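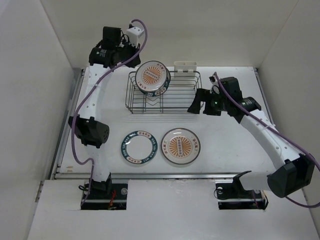

Zakumdale Kitchen Words: data card

A word list of household and kitchen terms as spoken in Zakumdale, with spellings, plain English meanings and notes on who uses them. Release date: August 2022. The list has 2364 entries.

What each entry has

headword: the spelling agreed on by the editors
variant: other spellings, separated by semicolons
meaning: one short line in English
speaker_group: older, younger or both
source: interview or letter

Entries for dishware are the fullest part of the list. Many speakers have separate words for a plate that is stored on edge and a plate laid flat, and both are kept as headwords.

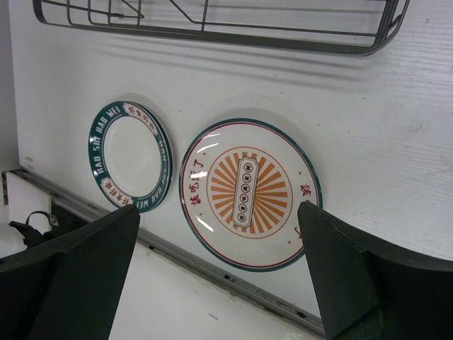 Photo: Segundo Sotelo

Words were gathered in 200 interviews by Nayeli Apaza and Heriberto Llanos. Letters came in from readers of the Akeo newsletter. Tamsin Benavides checked the spellings against the older Domberg glossary and marked conflicts with a question mark in the variant column. Some of those marks are still open.

Plate names often follow the rim or the design in the middle, so look under both when searching.

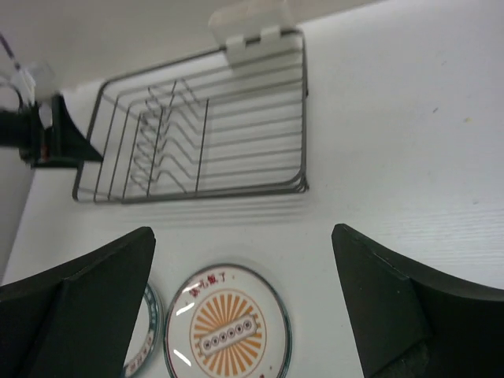
Known problems

The letter writers are mostly older, and words used by younger speakers are thin outside the cooking section. Eight entries have no meaning filled in. The file is UTF-8; some spreadsheet programs break the accents on import.

License and contact

Free to use with credit. Send corrections to Orlando Nina at the Lund office, with the headword in the subject line.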